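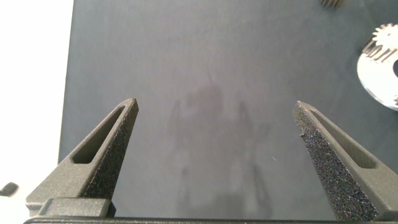 Gray worktop, Hultine workroom

We use cookies to remember your preferences. Accept | Manage settings

Hultine Workroom Users' Meeting
Minutes, Monday, 6:30 p.m.

Macarena Toledo welcomed everyone and thanked those who had come straight from work (and the kind person who brought the lemon cake, which was gone before item 2). Minutes of the December meeting were agreed with one spelling corrected.

1. Work surfaces. A good long talk on this one. Lorena Ojeda likes the dark gray very much and says small pale parts are so much easier to find on it. Macarena agreed but would love people to wipe down at the end of a session, even when they're in a hurry! Agreed: cloths to live on the hook by the sink, and glue jobs to be done on a mat.

2. Second bench. Ledesma has quoted $362 for a matching top, delivery included. Mallum has not replied yet. Lorena will ring them again before we decide.

3. Storage. The 17 drawers by the window are to be relabeled, and anything unclaimed goes in the Zuvport bin at month's end. Macarena offered her label maker.

4. Any other business. The key code is now changed, please ask Lorena for it.

Meeting closed 7:53 p.m. with warm thanks to all.

Contact us | © Hultine Workroom | Back to top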